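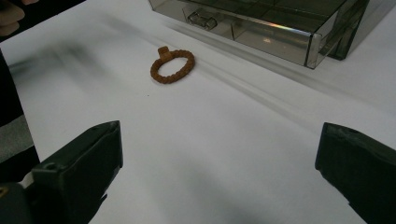 Figure 1. Fingers open ahead of the approach, ring flat on the table, compartment box behind it.

Handout 4: Comparing Finger Sets on Small Parts

Read this before lab. You will need your notes on friction and contact area from the last handout.

Background

So far we have picked up blocks and cups, where almost any finger works if the opening is wide enough. Small flat parts are harder. The fingertip has to come down close to the table, and a height error that makes no difference on a cup will make you miss the part or press into the surface.

A ring adds two problems. It is open in the middle, so squeezing it from the sides loads a thin band. It also has a front and a back. The one in Figure 1 has a raised square top on one side of a bumpy band, and a grasp across that block behaves differently from a grasp across plain band.

Finger sets

Each group tests two sets on the same hand-held gripper.

Astlow blocks: rigid, flat inner faces, angled tips. Easy to line up by eye. Contact on a curved part is small.

Jurčo pads: the same mount with a soft strip on the inner face. More contact, but the strip adds thickness at the tip and can fold under if you come in too low.

Change fingers with the gripper powered off. Tighten the screws until snug and stop. Stripped mounting holes cost us two sets last August.

Procedure

Place the ring in front of the box with enough room for both fingers to close. Start every trial with the fingers fully open. Approach slowly, close, lift clear of the table, hold for four seconds, then release into any compartment.

Do a block of trials with the square top facing the box, then a block with it turned a quarter turn. Keep the order the same for both finger sets. If you bump the box, put it back on its marks before the next trial.

Record for each trial: finger set, ring direction, result (held, slipped, missed), and which finger touched first. First touch matters. When one finger arrives early it pushes the ring sideways, and many slips start there. A short note is fine — "left early, ring turned" is enough.

Camera notes

The camera moves with the gripper, so fast approaches smear the picture. Check a few stills from each block before you move on. You should be able to see the ring and both fingertips before closing. Shiny plastic throws bright spots that shift as you move, and the Bundesa tracker sometimes locks onto them. Mark those trials and keep them in the log.

Reference numbers

The Worniria set we use for comparison has 2,000 recorded grasps. Of these, 297 are on parts small enough to compare with ours. Use only those when you make your table. The rest are mostly boxes and bottles and will make any finger look good.

What to turn in

One page per group with your results table, a sketch of the contact points for each finger set, and a paragraph on which set you would choose for rings and why. Attach the raw log. If the two sets come out close, say so and describe what further trial would separate them.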